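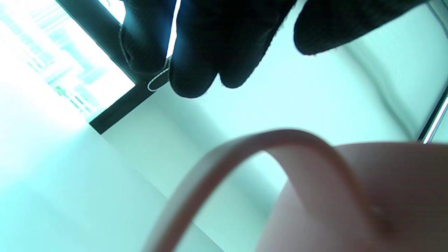

# Open day at the Bidard hall: your questions

Lunine opens its robot workshop to visitors on 2019-09-28. We receive many of the same questions by mail, so we collected the answers on this page.

**Do I need to register?**

Yes, please. We have place for 350 visitors over the whole day, and each person chooses an entry hour in the form. Children need their own registration also.

**How much does it cost?**

The entrance is free. Coffee and sandwiches are sold near the door, and only cash is accepted there.

**What will be shown?**

There are three stations. The first is Illovard, our sorting cell, which moves small parts between two trays. The second is the teaching station, where our staff do handwork with thin and soft things, such as thread, and the movements are recorded for the robots to learn from. The third is a slow arm that visitors may guide by hand.

**Why do you work with thread? It looks like a very small task.**

It is small, but it is difficult for a robot. A thread changes its form each time you touch it, and it can hide behind a finger. A person makes a loop without thinking about it. Our best program made a correct loop 47 times in 1,000 attempts in August, so you see there is still much work for us.

**Can I try the teaching station myself?**

Yes, after the demonstration. Each visitor gets a short turn of 3 minutes. You will receive gloves from us, and please take off rings and watches before. If you prefer only to watch, this is also fine.

**Will my movements be kept?**

Only if you sign the paper at the station. Without the signature we delete the recording on the same evening.

**Is it safe for children?**

Illovard works behind a fence, and the arm for visitors stops when it meets resistance. Children under ten must stay with an adult. Needles are not used on this day — only thread.

**In which language are the demonstrations?**

In English and in French. Some of our colleagues speak Turkish, you can ask at the desk.

**May I take photos?**

Yes, but without flash, as it disturbs the sensors of the sorting cell. Please ask before you photograph other visitors.

**How do I find the hall?**

Take the entrance beside the Türkmen bakery and follow the yellow signs through the yard. The parking is small, so we recommend the bus. The path has no steps — a wheelchair or a stroller can pass easily.

**I registered but I cannot come. What should I do?**

Please cancel with the link in your confirmation mail. Your place then goes to the next person on the waiting list.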